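How to pack a box that survives the mail

Quick one, writing this between two pickups. Been shipping secondhand kitchen stuff out of Drirncombe since July and the breakages are way down. Same steps every time.

What you need
Box, two inches bigger than the item on every side. Paper. Tape, the 3 inch kind, not the skinny stuff. Marker. Scissors.

1. Check the box first
Press the corners. Soft corner = recycle it. Old labels off or blacked out, all of them, barcodes too. I missed one once and a casserole dish came right back to me.

2. Tape the bottom
One strip down the seam, one each side of it, then across both ends. Looks like an H. Flip it and push down hard with your palm. If it gives, tape again.

3. Crumple, dont fold
Flat paper does nothing. Loose balls on the bottom, a good thick layer. Wrap each item on its own. Lids get wrapped seperately, always.

4. Fill and shake
Item in the middle, paper on all sides and on top. Close the flaps with no tape and give it a gentle shake. Any movement, more paper.

5. Close up
Short flaps first, then long. Flaps should sit flat. If they bulge you overfilled, take some out. Same H on top.

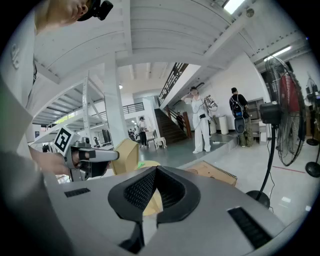
Cardboard flap, close up.

6. Label
Biggest face, not over a seam. Put a second copy of the address inside the box. Santino Orellana told me to do that and it's saved me twice.

Drop off before noon if you can. Friday afternoons the line is awful, 39 minutes last time.

Mugs need a bit more work, will do a seperate page on those. Plates go in on edge, never flat.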